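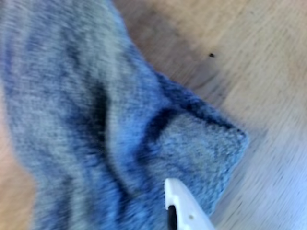

Posted by Tranau Residence Services | Household Textiles, Laundry and Sorting | 3 replies

Pairing and folding heathered and terry socks without stretching the cuffs

Our office is responsible for the laundry room of a residential building and is preparing written instructions for the sorting of socks. The existing instructions consist of one line ("match and roll") and have been a source of complaints. We would be grateful for advice from other members who manage a shared laundry.

A typical load contains over 40 pairs. The plain black and white socks present little difficulty. The remaining socks are mostly of two types: a knitted sock in mixed blues, of which we handle a large number in slightly different shades, and a gray terry-cloth sock. The blue yarn is speckled, and under the lights in our sorting room the medium and pale versions are frequently paired with one another. Residents then return them.

The second matter concerns folding. Staff currently lay the two socks together and turn one cuff over the pair to form a ball. Several residents have reported that the cuffs no longer hold. We have been asked to adopt a flat fold, but the terry socks are thick and do not remain folded when placed in the drawer units.

We would appreciate guidance on the following points:

Whether socks should be sorted by shade or by some other feature.
Whether the rolled cuff is in fact responsible for the loss of elasticity.
Whether terry socks should be turned inside out for washing, and at what stage they should be turned back.

Sorting takes place on a wooden table. We mention this in case the surface has any bearing on the matter.

Votby Linen Room

We adopted a revised procedure last October and are able to share the relevant parts of it.

Sorting by shade is not recommended for heathered yarn. The color in such a yarn is a mixture, and two socks from the same package may appear different depending on which fibers lie on the surface. We instruct staff to compare the features listed below, in the order given, and to consider color only at the end.

Length of the cuff, measured by laying one sock on top of the other with the heels aligned.
Width and spacing of the ribbing.
Construction of the heel and toe, including the color of any seam or border.
Texture of the inner face, smooth or looped.
Overall color.

The heel is the most dependable point of reference. A sock that has been dropped on the table in a heap will usually show a deep crease down the leg and a heel pushed out to one side, and in that condition neither its length nor its shade can be judged. Staff are therefore required to smooth each sock flat with the palm, from toe to cuff, before any comparison is made. The deep folds in a crumpled sock look almost black in a blue knit, and we believe many of our own incorrect pairings arose from that alone.

Regarding the fold, our procedure is as follows. Place the two socks together with the heels facing up. Press the heels down flat so that they lie to the same side. Fold the toe end up to the middle of the leg. Fold the cuff end down over it and tuck the toe end lightly into the opening of the upper cuff. Only one layer of the cuff is opened, and it is opened by the thickness of the fold and no more.

Terry socks require one adjustment, described under the picture. 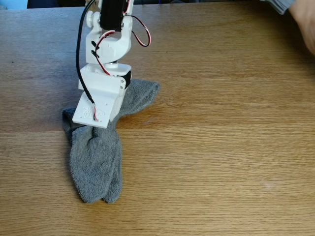
Gray terry-cloth sock on the sorting table.

Terry cloth holds a good deal of air between the loops, and a folded pair will open again unless it is pressed first. Lay the sock flat and apply steady downward pressure over the leg and then over the foot. Do not drag the hand sideways across the fabric, as loops can be caught on a ring, a fingernail or a rough edge. Once both socks have been pressed they may be folded as above. Store them upright in the drawer, close enough together that each pair supports its neighbor.

As to the table, a wooden surface is suitable provided that it is sealed and free of splinters. We inspect ours when the linen cupboards are inspected. A raised grain will pull at terry.

Socks without a partner are placed in a separate tray and retained for four weeks. They are compared with each new load at the end of sorting and not during it.

Flelis Housing Help Desk

Buy all the same socks. We had the identical problem and the building now supplies one type in gray. No further complaints have been received about pairing.

We are aware that this may not be practical where residents supply their own.

Karppinen Garment Care

The previous replies do not address the second and third points in full.

Turning a cuff over a pair does place the elastic under tension for as long as the pair is stored. The effect on a sock worn every week is small. It is greater on socks that remain in a drawer for a season, and greater again on thick socks, for the reason that the cuff must stretch around more material. High dryer heat also damages elastic, and we would examine the dryer setting before attributing all of the complaints to the folding method. We advise a low setting, with the load checked after 30 minutes. Terry socks should be allowed to finish drying on a rack if the toes remain damp.

Terry socks with loops on the inner face should be washed inside out. They should be turned back after drying. A damp sock is more easily pulled out of shape, particularly at the heel.

We would add one remark on lighting. Pale blue and gray fibers are difficult to separate under warm bulbs. If the sorting table can be moved close to a window, or fitted with a neutral white lamp, the number of shade errors should fall even if the remainder of the procedure is left as it is.

Follow-up from Tranau Residence Services

We thank all three members for their replies. The sorting order supplied by Votby will be posted above the table, and the dryer setting has been lowered. The proposal to supply a single type of sock was considered and cannot be adopted at present. We would still welcome advice on the labeling of drawers for residents who share a unit.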